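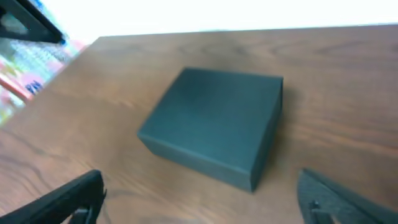
Ticket 1516 concerns a disagreement between two sets of results obtained with the Varell grasp-scoring method on the Osavholm tabletop bench. The method assigns each planned grasp a score before the fingers close, using the wrist view alone. The closed teal box serves as the reference object for the wrist series, and it is presented with its corners turned diagonally to the open fingers so that neither pair of sides is favoured. In the affected series the scorer repeatedly placed the right-hand boundary of the box too far out, on the table surface, where the shadow falls.

Status: open, awaiting confirmation
Opened: 2019-06-03
Component: Pan (edge estimator), called by Varell
Severity: 2

Reported behaviour

A series of 320 planned grasps was scored twice, first with the stored background model and then with the model rebuilt. The two runs should have returned the same ranking. They did not. The rebuilt model gave lower scores to grasps approaching from the shadowed side, and the order of the top 3 candidates changed in most groups. No fault was recorded by the arm controllers during either run.

Checks carried out

Wrist camera calibration was repeated and found to be within tolerance. The stored finger offsets were compared with the measured values and agreed. The grain of the table was considered as a cause, as its dark lines can be taken for edges, but masking the grain did not restore the ranking. Disabling the shadow term in Pan did restore it for the reference box.

The same comparison was then requested for the packed tray, where snack boxes stand upright and close together and the gripper works from directly over them. Shadows from both arms reach the table in this arrangement, and the overhead position of the gripper hides the tops of the boxes in part. The result for the tray is less clear. With the shadow term disabled, Pan merged neighbouring packages into one object and the scores could not be used.
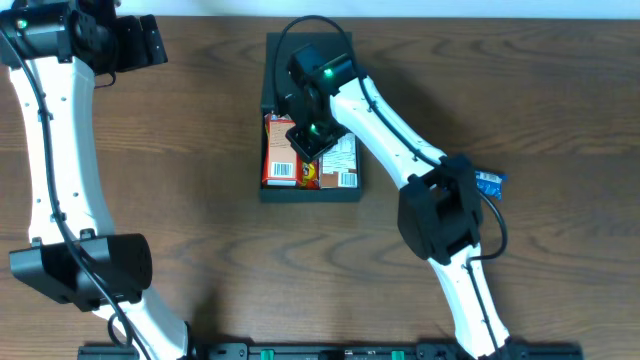 Interim instruction

Users of the Flulletti scheduler should keep the shadow term enabled for tray work and disable it for single objects. Results already obtained with the rebuilt model should be marked as provisional and should not be combined with earlier series.

Outstanding actions

Rescore the reference series with a separate shadow threshold for each approach side.
Supply the tray logs in full, including rejected candidates.
Confirm whether the September release of Pan will allow the term to be set for each object class.

The ticket will remain open until the first two actions have been completed.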